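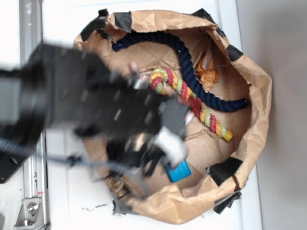
How Does Somebody Become a Saint?

by Tamara Bălan
November 7, 2019

When I was seven I told my grandmother that I was going to be a saint when I grew up. She asked me how I planned to do that, and I said I would probably fill out a form. She laughed so hard she had to put down her coffee!

Well, Grandma, I've been reading up on it, and there are forms. There are heaps of forms. You just can't fill them out yourself, and you can't be around when they get filled out, either. So let me tell you how it works in the Catholic Church, because it's a longer and stranger trip than I ever guessed.

First, what is a saint?

Catholics believe that everybody who is in heaven is a saint. Everybody! That could include your great-great-aunt who made terrible soup and was kind to every person she met. Most saints never get a statue or a special day, and most of their names have been forgotten. There's a feast for all of them together, All Saints' Day, which was just last week.

But when people say "Saint So-and-so," they mean someone the Church has officially put on its list. The big word for being put on the list is canonization (say it like this: CAN-un-uh-ZAY-shun). "Canon" is an old word for a rule or a list. It's got nothing to do with the kind of cannon that goes boom, which I admit I was hoping for.

In the early days it was pretty simple. People in a town remembered someone brave and good, they prayed at the grave, the local bishop said fine, and that was that. Later on the popes took over the job, and the rules grew and grew.

Step one: wait

Let's make somebody up. We'll call her Miranda, and we'll say she lived in a little town called Bestach, with 900 people and one bakery. Miranda took care of sick people her whole life. She was patient, she prayed a lot, and she gave away her good coat (twice). Then she died, very old, and the whole town came to the funeral.

Can Bestach get started the next morning? Nope. The normal rule is to wait five years. When someone we love dies, we're full of feelings, and it's hard to think clearly. After five years, people can look back more calmly. A pope can decide to skip the wait, and that has happened, but it's rare.
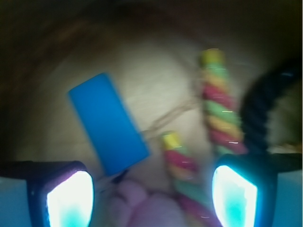

Bright colors, up close between two glowing pads.

Step two: ask a million questions

Once the wait is over, the people of Bestach go to their bishop. If he thinks there's a good reason, he checks with Rome and then opens what's called a cause. Now Miranda gets her first title, Servant of God.

And now the digging begins! Every letter Miranda wrote gets collected. Her diary, too, if she kept one (think about that next time you write something mean about your brother). Anyone who knew her can be asked to come in and tell what they remember, under oath, which means they promise to tell the truth. They have to tell the bad stuff as well. Did she have a temper? Did she ever cheat anyone? A saint doesn't have to be perfect, but the Church wants to know the real person.

There's someone whose job is to push the whole thing along, and that person is called the postulator. I love that word. It sounds like a dinosaur. The postulator gathers papers, answers questions, and keeps track of the costs, too, because all that copying and translating and traveling has to be paid for.

For hundreds of years there was also a person whose job was to argue against the saint. The nickname for that person was the devil's advocate! You may have heard a grown-up say "I'm just playing devil's advocate" when they disagree with everybody at dinner. That's where it comes from. The job changed a lot in the 1980s, but there are still people who check that nothing has been hidden.

Step three: the giant book

Everything gets sent to Rome, to an office at the Vatican that works on saints. There it's turned into a kind of giant report called the positio. Some of these are enormous. Miranda's, let's say, is 2000 pages. I have trouble finishing a cereal box.

Experts in history may read it, and experts in religion read it, and then cardinals and bishops talk it over. If they all feel that Miranda really did live in an unusually good and brave way, they tell the pope. If he agrees, she gets title number two, Venerable.

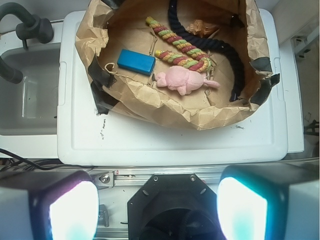 A pink plush toy and a little blue block in an open paper bag.

Step four: a miracle

Okay, this is the part kids always ask me about. A miracle, in this case, is something wonderful that can't be explained any other way, and that came after people asked Miranda to pray for them. Usually it's a sick person who gets well.

Catholics don't believe that Miranda does the miracle herself. They believe God does it. Miranda is more like a friend in heaven who puts in a good word.

It isn't enough for somebody to say, "I had a cold and now I don't!" Colds go away. Doctors look at the records and the tests and try hard to find an ordinary explanation. If they find one, that's the end of it. If they can't, the religion experts and the cardinals take their turn, and the pope makes the decision.

One miracle and Miranda can be called Blessed. That's title number three, and there's a special Mass for it, often in the place where she lived. (Imagine the line at the bakery.) If she had been a martyr, meaning a person killed for her faith, she could be called Blessed with no miracle at all.

Step five: one more

For the last step there usually has to be another miracle, and it has to happen after she's been named Blessed. So that makes 2 miracles for most saints. Then comes the day when the pope reads out her name in front of a huge crowd, and from then on she's Saint Miranda of Bestach, and churches all over the world can be named after her.

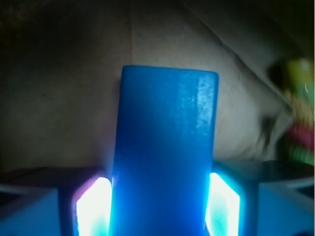 A tall blue block, standing upright.

How long does it take?

It can be a few years or it can be several centuries. Some causes stop in the middle and sit on a shelf, and then somebody picks them up again long after everyone who started them is gone.

A question from a reader

Rocío Calvo wrote to ask me, "Can kids be saints?" Yes, Rocío! There are saints who died when they were still children. They didn't run anything or write any big books. People remembered them for how they loved God and how they treated others.

And if you'd like some homework (sorry), find out whether there's a saint with your name, and when the feast day is. Mine isn't until December, and I'm planning on cake.

Words to know

Canonization: when the Church officially names someone a saint.
Postulator: the person who works on a saint's cause.
Positio: the big report about the person's life.
Martyr: someone killed for their faith.
Venerable: the title that comes before Blessed.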